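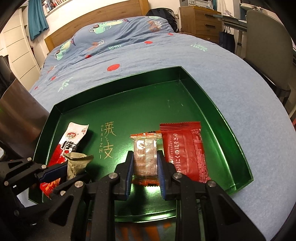
Vallport Pantry Notes
Home | Snacks | Drinks | Galleries | Archive | Contact

Snacks on a Tray: A Gallery From the Skeptical Shelf

Print this page | E-mail this page

I have never trusted an assortment. Somebody decides that a chili strip, a crumbly sweet and a wafer belong in one container, puts a shine on the container, and the price goes up. Last July I paid 16 dollars for a mixed box from Govindasamy, the import grocer on Vellen Street, and I could have bought the contents singly for a good deal less. I know this because I went back and did the sums in the aisle, to the annoyance of a man trying to reach the rice crackers.

So this gallery is a small protest. Dark green tray, gold lettering, a few packets, and the question of whether the tray adds anything. My working answer is no, but I'm willing to be shown otherwise.
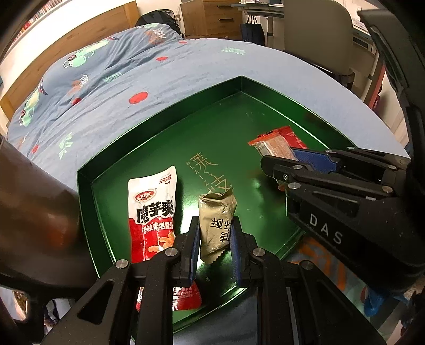
Konjac strips at left, a khaki packet in the middle, a striped bar at the back. Green tray, gold print.

Start with the konjac, which gets all the attention. The white and red bag says 魔芋爽 down the front in letters you could read from across a parking lot, and the red band says it is spicy and meatless, in the style of tripe. I had my doubts about that. Konjac has very little flavor of its own, so what you are buying is chili oil and chew. The chew is good, I'll give it that. It squeaks a little against the teeth. As for tasting like tripe, I've eaten tripe, and the resemblance ends at the texture.

People also like to tell me it's practically a health food. Maybe the konjac is. I would want to read the sodium line on the back before I repeated that to anybody, and the type on the back of a snack bag is always a good deal smaller than the type on the front.

The khaki packet is the one I'd steal from somebody else's share. The wrapper is about as cheerful as a paper towel. The characters 酥 and 糖 on it point to the crisp, flaky kind of candy, and the ones I've had under that name leave powder on everything within reach. If you are going to eat one on a bed, and I gather plenty of people do, put something under your chin. A tray would be a fair use of a tray.

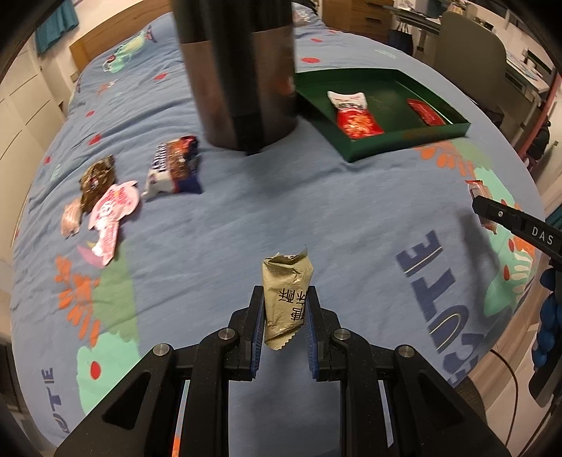
Bostolov wrote in to say I'm being unfair to gift packaging, that the box is for the person giving it and the snacks are for the person getting it, and that a grandmother handed four candies in a plain bag would notice the difference. Also that a good lid keeps its place in the house for years, holding keys and batteries, long after the candy is gone.

I'll concede the keys and batteries. I have a cookie tin that has held thread since before I could sew. But I don't think the grandmother proves much. Mine would have kept the box, given the candies to the kids and asked what the whole thing cost.

My other complaint about assortments is that they never spread out well. Tip a mixed lot onto a bedspread and you see right away how it was built: a couple of things you want and a good many little packets there for color. I did this with the Govindasamy box. Almost 100 pieces, the sign said, and I suppose that's true if you count the single sesame coins, each in its own wrapper, at 25 to the bag. I gave up on those by the second evening. They are probably still in a coat pocket.

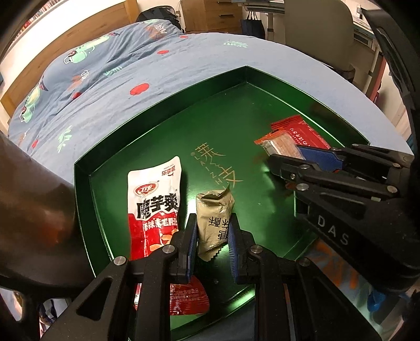 Which brings me to the wafers and bars, and to clear wrappers in general. I'm in favor of a window. If you can see the stripes, you know what you're getting, and you know whether it has been crushed on the way over. A solid red wrapper tells you only that the maker likes red. I've opened too many of those and found two halves and some dust.

Then again, the window can fool you too. The stripes on a wafer look like alternating layers of cream, and in the ones I buy the cream is mostly a rumor. Eat the end piece first. If there's filling at the end, the middle will be fine.

Would I buy an assortment again? Possibly, for somebody else, at the holidays, and I'd pick the spicy ones out and wrap them separately so the candy doesn't pick up the smell. For myself I'll keep buying singles and use a dinner plate.

Gallery 177 in the Snacks section. The next one is canned coffee, and I have doubts about that as well.

Print this page | E-mail this page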